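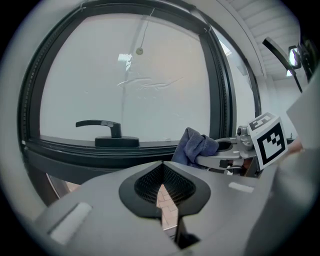
Window wiping with the Pluso hand gripper: cloth at the finger tip, marker cube on top of the finger.

Fixing jaw width dropouts on glass wiping tasks

Applies to: Pluso hand gripper with cube markers, Grurnix import tool
Written by: Catriona Guthrie
Last updated: 2025-06-11

When we started the window set at Nallcombe, Grurnix rejected a lot of it on import. Out of 153 recordings, 127 went through clean. The others came back with "jaw width missing", or went through with a width that jumped from closed to fully open and back while the operator was still holding the cloth.

The second kind is the one to worry about. A missing width gets dropped. A false open gets learned, and the Fang arm then lets go of the cloth in the middle of a wipe. It did this to Pei-shan Kuo in the test bay, with the arm pressing toward the glass. The cloth fell, the bare metal jaw reached the pane and left a scratch before she hit the stop. Please don't replay a window policy on the arm until you have done the checks below on the recordings it was trained on.

Symptoms

- Width reads as open for a short stretch while the cloth is plainly held in the video.
- Width freezes at one value through several strokes, then snaps to a new one.
- Import log shows "marker pose ambiguous" followed by a width outside the calibrated range.
- The same tool records table tasks with no trouble.

If you see the same errors on table tasks too, you have a calibration problem and this page won't help much. Redo the open/close calibration first and come back if it persists.

What causes it

We found three separate causes, and a recording can have more than one.

Glare. A glass pane reflects the lights behind the operator, frosted glass included. When the bright spot lines up with the cube, auto exposure pulls down and the white areas of the marker go gray.

Cloth over the cube. A towel bunched up at the tip can ride back along the jaw during an upward stroke. Once a fold covers a corner of the marker, detection fails.

Loose cube. The small screws on the finger work themselves out with the sideways load of wiping. The cube shifts a little, the solver picks the wrong pose, and you get a believable number that is wrong. I-seul So tracked this one down after I had blamed the lights for most of a week.

Before you start

You need the hex key from the tool case, a clean cloth, the tool itself and the last recording that failed. Close the Grurnix live view on any other machine – it holds the camera and the check in step 5 won't run.

Step 1. Look at the failed recording

Open it in Grurnix and turn on the marker overlay. Scrub to the first bad width. If the marker outline disappears, go to step 2. If the outline is still there but flips or tilts, go straight to step 4.

Step 2. Deal with the light

Stand where the operator stands and look for reflections in the pane at the height of the wiping area. Turn off the ceiling row behind you if the room allows it. If it doesn't, start the wipe from the other side so the cube stays clear of the bright spot. Then lock the exposure in the capture settings with the tool pointed at the window. Locking it while the tool is pointed at the floor gives you a washed-out pane.

Step 3. Refold the cloth

Fold the cloth to the size of your palm and grip it by the folded edge. Most of the fabric should hang in front of the jaw tip. Make one stroke up, one down and one to each side, and check that nothing rides back over the finger. A big loose bundle wipes better, I know, but we lose too much of it on import.

Keep the cloth away from the window handle as well. It catches, the operator pulls, and that is how the screws get loose in the first place.

Step 4. Check the cube and the finger

Hold the tool still and try to turn the cube with two fingers. Any movement is a fail. Take the cube off, wipe both mating faces, put it back square and tighten the screws evenly until they stop. Don't lean on the key. The finger parts are aluminum and the threads strip. Shaohua Zheng has spare fingers in the parts cabinet if you get one that won't hold.

Clean the printed faces while you're there. Finger grease shows up as a dull patch under ceiling lights.

Run the open/close calibration again after any work on the cube, even if it only moved a hair.

Step 5. Run the hold check

With the cloth gripped, start the hold check in Grurnix and wipe normally for 10 seconds. The width trace should stay nearly flat. Small ripples are just the cloth compressing. A spike up to the open value is a fail, even a single one, and you go back to step 1 with the new recording.

Repeat it at the top and the bottom of the pane. The tool angle changes a lot between the two and a tool can pass at one and fail at the other.

Step 6. Clean up the old data

Re-import everything recorded since the last good calibration with the "strict width" option on. Anything flagged goes into the quarantine folder. Don't delete it – Bożena Górecki is using it to test a filter, planned for the August release.

Before replaying on the arm

Use the soft jaw covers on any glass task. Set the force limit to 9 N and keep one person at the stop button for the first full run. If the cloth drops, stop the arm first and pick it up after.

If a tool fails the hold check after two rounds of this page, tag it out and leave it on Shaohua's bench with the recording number written on the tag.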